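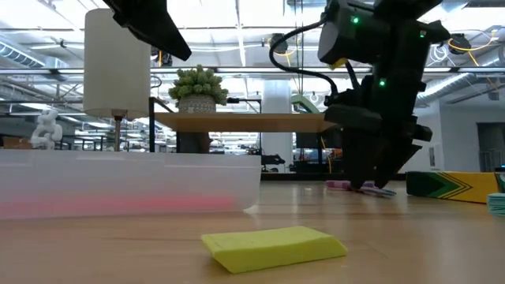 How long do you leave a new sponge soaking before it goes anywhere near clay? Overnight in plain water, then three good squeezes under the tap.

8/5/21

Okay, sponges and the bench. I said I'd write this up in June and then the Ogola tiles ate my whole life, so it's going in now, before I forget which one I liked.

We've been through every kind this year. The natural ones are lovely for throwing and useless for tiles, they leave a little dimple wherever the hole is and you don't see it until the glaze pools there. The big gray grouting sponges from Dellik hold too much water. I had a whole row of test tiles go soft at the corners because I didn't wring mine out properly (my fault, but also the sponge's fault). So now it's the flat rectangular ones in that yellow-green you can find from across the room, and I'm pretty happy! You can lay the long edge right along the side of a tile and take the burr off in one pull. Mieczysław still prefers a wet finger and a bit of chamois and his edges are better than mine, so read all this with that in mind.

Today's run was the Grandine order, second batch. Numbers for the log: 317 tiles wiped so far, 16 set aside with chips, and I think most of the chips are from stacking them face to face and not from the wiping. Oda thinks it's the cutter. We'll see after she changes the wire.

How I'm doing it at the moment:

Fettle dry-ish, not bone dry. If the tile has gone pale all over I leave it for sanding outside.
Sponge damp, wrung hard, then wrung again. If a drip runs down your wrist you're nowhere close.
One pull per edge, away from you, then turn the tile. No scrubbing back and forth, it drags the grog up and you get that scratchy oatmeal surface that Illside sent back last time.
Rinse every four tiles. I tried every eight and the last few were just getting painted with slip.
Face last, with the clean side of the sponge, or skip the face completely if it's come off the plaster smooth.

Things that went wrong: I left a sponge in the bucket over the long weekend and it smelled like a pond. Threw it out. Please don't leave them in the bucket, stand them on end on the rack. Also I cut one in half to get into the relief pattern on the border tiles and the cut face sheds little crumbs, which then fire out and leave pits. Whole sponges only, and for the relief use the makeup ones on a stick, they're in the drawer with the ribs.

Bench stuff. I like the wooden tabletop for this so much more than the canvas one. You can wipe it down in a minute and there's no old dust coming back up at you. It does want wiping along the grain though — across it just pushes the slip into the lines and you end up picking at it with a pin tool. I've also started keeping a translucent plastic bin at the table for the offcuts, the frosted sort, so I can sort of see how full it's getting without stopping. Reclaim only in there please! Oda fished a biscuit wrapper out of the pugmill again.

I did an experiment with sandpaper too, 2000 grit, on some leather-hard pieces, because I read it somewhere. It clogs in two strokes. Don't bother. On bisque it was fine, a bit fancy for what we need, and you have to do it wet with a mask on anyway.

Still to find out: whether the synthetic ones leave any difference under the clear glaze. Numbers one to 17 on the bottom shelf are the side by side, odd ones sponged and even ones chamois, marked in oxide on the back. Mieczysław has said he can pick his out blind. I'll write down how he gets on when they're out of the glaze firing.

Need to order: more sponges, a pack of the small sticks, bucket with a lid that stays on.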